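Capítulo 5
Gravação magnética: suporte, cabeça e polarização

A gravação em fita ocupa um lugar à parte entre os processos de registo sonoro. O sulco mecânico guarda uma forma; a fita guarda um estado de magnetização remanente, que pode ser apagado e reescrito.

O capítulo divide-se em 2 partes. A primeira trata do suporte — base, camada ativa, aglutinante — e da curva de histerese. A segunda descreve a cadeia de leitura, com o gravador Torkow como caso de estudo, e as perdas por entreferro e por azimute.

Supõe-se conhecida a noção de resposta em frequência (capítulo 2). Os níveis são referidos a um tom de 1000 Hz, salvo indicação em contrário. As medições da bobina Weralura, conservada durante cerca de 82 meses, figuram no final do capítulo.

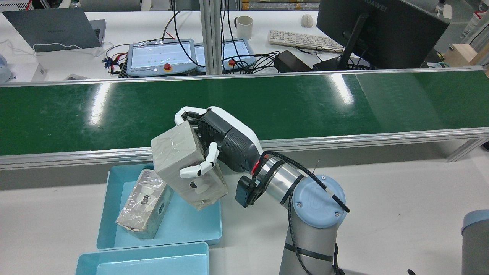
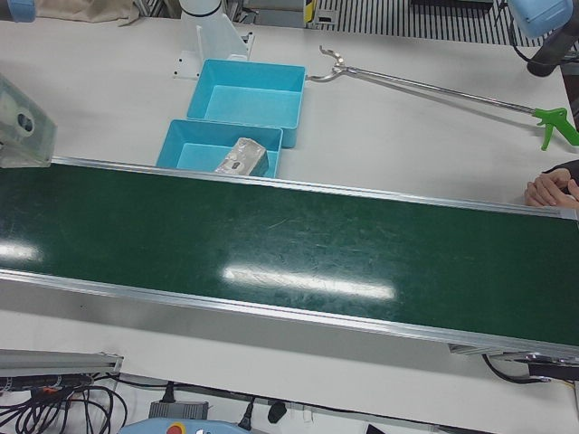
5.1 O ciclo de histerese

Quando um material ferromagnético é sujeito a um campo crescente, a magnetização não acompanha o campo de modo linear. Junto da origem, a curva é quase plana, e daí resulta a distorção dos sinais fracos gravados sem polarização.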